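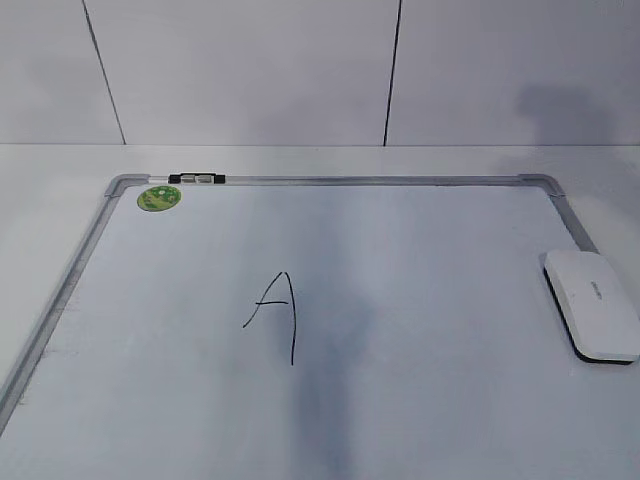
Le carnet d'embauche Cusine, je l'ai dessiné pour une seule chose : ne plus perdre la trace de qui travaille où pendant la saison. Chez moi, chaque parcelle a sa lettre, et chaque saisonnier est rattaché à une lettre pour la journée. Un grand A écrit au feutre noir sur un tableau blanc, tout le monde comprend, même celui qui est arrivé la veille et qui ne connaît pas encore les chemins ! Le carnet reprend le même principe, en version poche, avec les heures en plus.

Je le vends depuis trois saisons maintenant, surtout à des maraîchers, à des arboriculteurs et à quelques vignerons (qui râlent parce que la page « vendange » est trop courte, je sais, je l'ai rallongée cette année). Il fait 40 fiches détachables, une par salarié, avec le nom, la période, le poste, la parcelle, les heures du matin et celles de l'après-midi. Au dos, un petit espace pour noter ce que la personne sait déjà faire : taille, conduite du tracteur, tri, conditionnement. C'est bête, mais quand on rappelle quelqu'un l'année suivante, on est bien content de retrouver ça.

Deux versions au choix

La Cusine simple, couverture souple, tient dans une poche de pantalon de travail. C'est celle que j'utilise.
La Cusine Podia, couverture rigide, avec un porte-crayon et un rabat pour glisser les copies de contrats. Plus lourde, mais mieux si vous la laissez dans la camionnette. 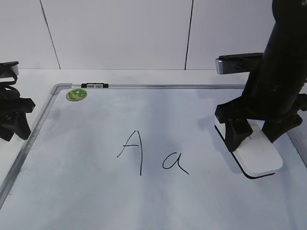

Pour le papier, j'ai beaucoup hésité. Le premier que j'avais pris buvait l'encre dès qu'il y avait un peu de rosée, une horreur. Depuis, je passe par l'imprimerie Hunness, qui m'a trouvé un papier plus épais, un peu satiné, sur lequel le crayon gras marche très bien. Le stylo bille aussi. Le stylo plume, non, mais bon, qui sort son stylo plume dans un rang de poireaux ?

Attention quand même : le carnet ne remplace ni le contrat de travail ni les déclarations d'embauche. Il sert à suivre les journées et à préparer les paies le soir, à tête reposée. Si vous passez par un groupement d'employeurs, demandez-lui avant quelles informations il veut récupérer, vous gagnerez du temps. J'ai laissé deux lignes libres en bas de chaque fiche pour ça.

Livraison et recharges

J'expédie sous 7 jours environ, un peu plus en septembre parce que je suis moi-même dans les pommes jusqu'au cou. Les recharges se vendent par 2 et vont dans les deux couvertures. Si vous êtes près de la coopérative Younis, vous pouvez aussi passer en prendre au comptoir, il y en a toujours une petite pile à côté des gants.

Et si une rubrique vous manque, écrivez-moi ! La case « permis » vient d'une cliente, la case « logement sur place » aussi. Je prépare la prochaine impression cet hiver, il est encore temps de râler.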